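Speaker notes -- "Why our customers stop reading the letter"
Spring meeting, slot of 20 minutes

Slide 1. Say good afternoon, wait until the doors are closed. Start with the number: we mailed 2,491 renewal letters in May and 935 people called us to ask what the letter means. Pause here. Do not apologize for the number.
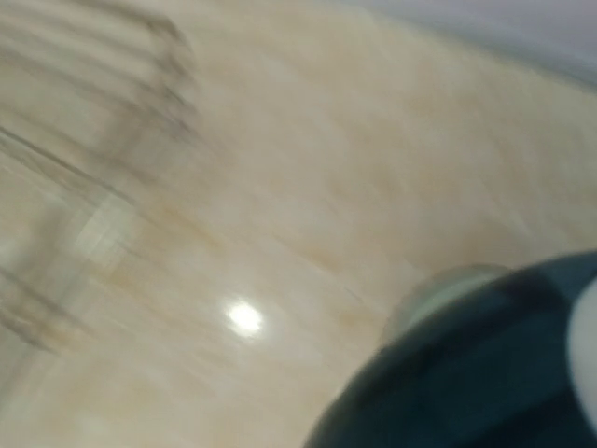 Van den Broek | Customer Letters Team

Slide 2. Explain the old letter. It has two pages and the price is on the second one. Read the first sentence aloud, slowly. It has 5 commas. People will laugh, let them. 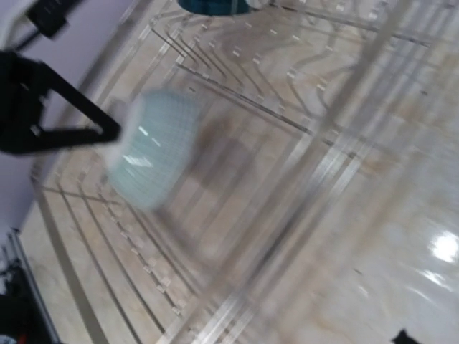
Slide 3. A reader gives a letter only a few seconds, and in this time she looks for the amount and the date. Everything else is a blur to her, like the pale blue-green container on the slide: you know that something is there, but the outline is soft. Then show the new letter from the Tralta office, with amount and date in the first line. 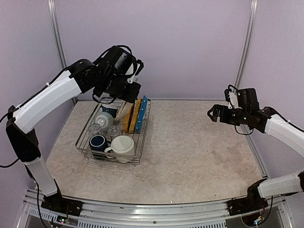
PART TWO: WHAT WE CHANGE

Slide 4. Short sentences. One subject in each paragraph. The phone number goes at the top -- Tralta already did this and had no complaints.

Slide 5. The test. We send the new letter to roughly 2,000 customers and compare the calls. If somebody asks about the cost of printing, the answer is one page less.

Questions until 3:30. Leave the old letter on the table by the door.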